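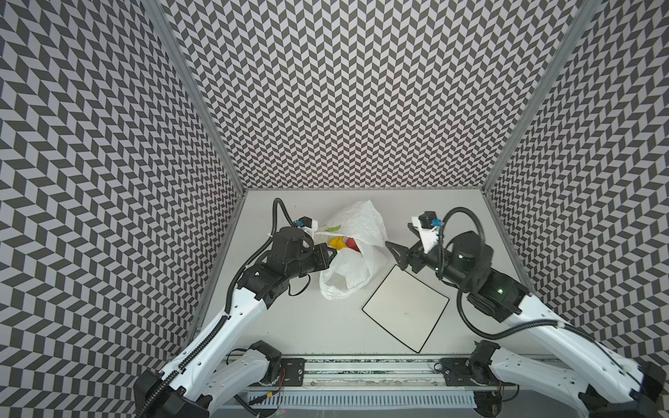

A white plastic bag and its contents on a gray tabletop, with a square board beside it.

The Furdale Household Skills Center has revised its introductory course on packing and unpacking groceries, the first change to the program since it opened in Suvargate. In an interview given on May 16, 2022, the center's course director explained why so much of the new material concerns the ordinary plastic carrier bag.

"A box keeps its shape and a bag does not," the director said. "Once it is set down, the handles spread, the sides fold over, and the opening may end up facing any direction. People reach in without looking, and that is how soft fruit gets bruised."

The course now asks participants to lay the bag on its side and find the opening before removing anything. Items nearest the mouth come out first. Those caught in the folds are freed by lifting the plastic — never by pulling on the item itself.

The director also spoke about the work surface. "We ask for a plain table with very little on it. Bright colors show through thin plastic, and a yellow or red item is easy to find against gray."

The revision was prepared in February with Kotska, which supplies the center's tables, and was tried with 34 participants at the Sikora branch. According to the director, several asked for more time on packing, and a second session has been added for that purpose.

Asked whether reusable bags would be covered, the director said they would have a unit of their own. "They stand up better, but the handles are heavier and fall inward. We teach them separately." Printed course notes may be requested at the front desk in Furdale.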